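# Gerum 2 moves grasp timing out of the planner and into the controller

Drorkov has released version 2 of Gerum, its open-source control and perception stack for parallel-jaw manipulation. The release changes where the decision to close the fingers is made, replaces the old camera calibration tool, and drops support for the message format used since the first public version. Packages for the main Linux distributions went up in June. Source and migration notes are in the usual repository.

The largest change is in the grasp sequence. In earlier versions the planner produced a complete path, including a fixed time stamp at which the fingers were told to close. The controller followed that path and closed on schedule, regardless of where the object was by then. Small errors in the approach were absorbed by opening the fingers wider than needed. This worked on fixed benches with known parts. It worked less well on long tables, where the base stops at a slightly different spot on every run and the object may be light enough to shift on first contact.

Version 2 splits the path at a point the developers call the handover pose. Up to that pose, the planner is in charge and behaves as before. Past it, the controller runs a local loop at the camera frame rate, using the wrist view to estimate the offset between the midpoint of the fingers and the axis of the object. The close command is sent when the offset has stayed under a set limit for a given number of frames. If the limit is not met before the time-out, the arm backs off to the handover pose and asks for a new plan.

The number of retries is set per object class and defaults to two. A retry counts only if the arm has passed the handover pose. Failed plans are logged separately, and a run that ends with no valid plan no longer shows up in the grasp statistics at all. Users who compare results across versions should filter the old logs before doing so.

Perception has been reworked to feed the new loop. The detector still runs on the full image, but its output is now used only to pick a target and set a crop. Inside the crop, a smaller network predicts a mask and a symmetry axis. For upright containers the axis is enough to line up the fingers, and the mask is used to check that both pads are clear before closing.

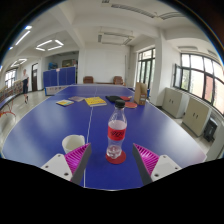

Clear containers were the main reason for adding the axis output. Depth readings on transparent plastic are often missing or come from whatever lies behind the wall, and a liquid line can split one object into two segments. The old pipeline fitted a cylinder to the depth points and rejected the target when the fit was poor. The new one does not use depth inside the crop unless the class file asks for it. A cap or a wrapped label gives the network a strong edge to work from, and the release notes state that unlabeled clear objects remain the weakest class.

The axis network was trained on 2,000 annotated sequences. A further 868 sequences were held out for evaluation and are published with the release, along with the scoring script. The training set is not included. Drorkov states in the notes that it intends to publish the annotation guide but gives no time frame.

Results are reported per class and not as one overall score. The notes list two regressions against the previous version. Flat objects such as books and folders, which have no useful upright axis, are handled by a fallback that is slower than the old method. Thin handles seen end-on are sometimes given an axis that points toward the camera, which causes the controller to time out. Both are tracked as open issues, and the suggested workaround is to set `align_mode: legacy` in the class file for the objects concerned.

## Finger masking

The wrist camera sees the fingers in every image, and this has been a steady source of false detections. Earlier versions shipped a static mask that blanked out the finger area for one standard gripper. Anyone with other fingers had to draw a new mask by hand and redo it after each change of pads.

Gerum 2 builds the mask from the gripper model and the current finger opening. The mask is recomputed when the opening changes by more than a set step, and cached otherwise. The cache holds 64 entries by default, enough for the full stroke of the supported grippers at the default step. Pads in a strong, uniform color can be used as an extra cue: the tool samples the pad color at startup and corrects the predicted edge of the mask when the two disagree. Color sampling is off by default and should be left off under changing daylight, where the sampled value drifts.

Masked pixels are passed to the networks as a separate channel. In the previous version they were set to black, which meant that a dark object touching the mask border could lose part of its outline.

## Calibration

The old calibration tool, which needed a printed target and a fixed series of arm poses, has been removed. Its replacement, `gerum-cal`, was written by Nørgaard and contributed upstream. It takes a short recording of free motion in front of any textured surface and solves for the camera-to-finger transform and the time offset between the image stream and the joint readings.

The time offset matters more in this version than it did before. With the close command now driven by images, a constant delay shows up as a constant position error along the direction of travel. The tool refuses to write a result if the recording has too little rotation about any axis, and prints which axis is short. There is an override flag. The notes advise against using it on any setup that will run the local loop.

Calibration files from earlier versions can be read, but they carry no time offset. The controller will start with such a file, print a warning, and assume zero.

## Message format and tooling

The message format has changed, and old and new nodes cannot be mixed on one network. The close command now carries the frame number on which the decision was based, so that a logged grasp can be traced to a single image. Recordings made with earlier versions can be converted with `gerum-convert`. Converted files have an empty frame number field, and the replay viewer marks those grasps in gray.

The viewer itself has gained a timeline that shows the offset estimate, the limit, and the controller state on one axis. Clicking a point loads the matching wrist image with the mask and axis drawn on top. Playback of long recordings is faster because the index is now written at record time. Converted recordings get their index on first opening, and this can take several minutes for large files.

Class files have moved from a custom text format to YAML. The parser is strict: unknown keys are errors, and units must be given for all lengths and times. A check command, `gerum-lint`, reports all problems in a file at once and can be run without an arm attached.

## Integration with Ganasero

Ganasero, the task planner used by many Gerum sites, has been updated to match. Its adapter now exposes the retry as an event, so a task can move on to another object without waiting for the last attempt to fail. Sites running the adapter on a separate machine should update both sides in the same session. The adapter checks the message version when it connects and exits if there is a mismatch.

There is no support yet for two arms sharing one adapter. A branch exists and is described as untested.

## Availability

Version 2 is available now under the same license as before. The previous series will receive fixes for crashes and security problems, with no new features. Binary packages for that series remain on the download server, and the old calibration tool can still be installed from there. It does not write the new file format.

Known issues at release:

- The local loop does not honor a change of speed limit made after the handover pose. The new limit takes effect on the next attempt.
- `gerum-cal` can run out of memory on recordings made at full camera resolution. Recording at half resolution avoids this.
- The viewer shows the wrong finger opening for grippers whose zero position is fully open.
- Color sampling fails without a message if the fingers are closed at startup.

Fixes for the first and last of these have been merged to the development branch and are planned for the next point release.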